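Keeping Investment Papers and Wallet Backups at Home

Most households with savings now have them in several places: a brokerage account or two, a retirement plan from an old job, maybe some savings bonds, maybe some crypto on a small device in a drawer. The tips below are for storing and finding the things that go with those accounts. They say nothing about what to buy.

Start with one list

Write down every account on a single sheet. For each one, put the name of the firm, the type of account, the last four digits of the number and where the papers are kept. Leave passwords off. Date the sheet in pencil and replace it when something changes.

Stella Mabula did this in July and found a share plan with $427 in it from a summer job. The statements had been going to an address she left years ago.

If an account is joint, write both names the way they appear on the statement. Middle initials matter when someone has to call about it later.

What to keep and what to shred

Keep purchase records for as long as you own the investment, and then with the tax return for the year you sold it. Keep year-end statements. Monthly statements can go once the year-end one has arrived and the totals agree. Trade confirmations can go once the trade shows correctly on a statement and the cost is recorded somewhere you trust.

With crypto, save a record of each purchase, swap and sale when you make it. Exchanges close, merge or change how far back their history goes. Download the file, open it to make sure it isn't blank, and print the yearly total.

Use a cross-cut shredder. Strip-cut pieces of a statement are long enough to read an account number from. Run a few sheets at a time and let the motor rest between batches. A sheet of waxed paper fed through now and then helps if the blades squeak.

Paper that lasts

Thermal paper fades, and that includes some deposit receipts and ATM slips. Photocopy them the week you get them. Don't laminate anything with a signature or a raised seal.

Use pencil or pigment ink for handwritten records. Ordinary ballpoint holds up well enough indoors, but felt tip spreads if it gets damp. Take off rubber bands and paper clips before putting papers away for years. Bands turn sticky and clips rust.

Attics are too hot and basements too damp. An inside closet on the main floor is better than either. If you use a fire-resistant box, open it every couple of months to air it out, and put a packet of silica gel inside. Some of these boxes hold moisture, and papers come out limp.

Wallet backups

A hardware wallet can be replaced. The recovery words can't. Write them by hand in block letters, numbered, and read them back against the screen before you put the device away. Don't photograph them, email them or type them into a notes app. Don't print them either if your printer is on a network.

Neema Biwott keeps hers on two cards in two buildings. Each card is complete. Cutting one set of words in half and hiding the halves separately sounds safer, but losing one half can mean losing the account.

Metal backup plates are worth having if you hold more than you'd want to lose in a house fire. Practice on scrap first if you are stamping letters with a hammer. Work on something solid, wear eye protection, and check each letter before moving to the next. E and F are easily mixed up when the bottom stroke is faint.

Store the device away from the backup. Keep the cable with the device. If it has a rechargeable battery, charge it every 6 months.

Labels
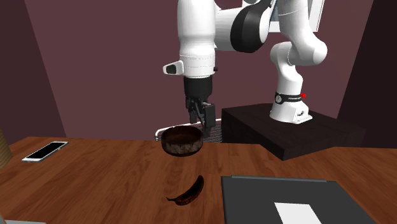

Labels on storage boxes and binders should be readable from where you stand when you look for them. Dark ink on a white label is the safe choice, in letters at least half an inch tall. Color works well as a second signal. The black band on the base of the white arm has a row of light lettering so tiny that it takes some effort to notice, while the small red dot at its right end stands out. Put a red dot on the spine of any binder that holds papers for an open tax year, and take it off when the year is closed. Never write "wallet" or "recovery" on the outside of anything. A plain number that matches your list will do.

Label makers use either heat or ink cartridges. Heat labels darken in a sunny room, so put them on the side that faces the wall or cover them with clear tape.

Once a year

Set aside an evening after the year-end forms arrive. Go down the list and confirm that each account still exists, that the address is right and that the beneficiary is the person you want. Wekesa Bakilana does his in one sitting with a folder for each account, and got through it last time by 9 p.m.

Tell one person where the list is. They don't need to see the balances.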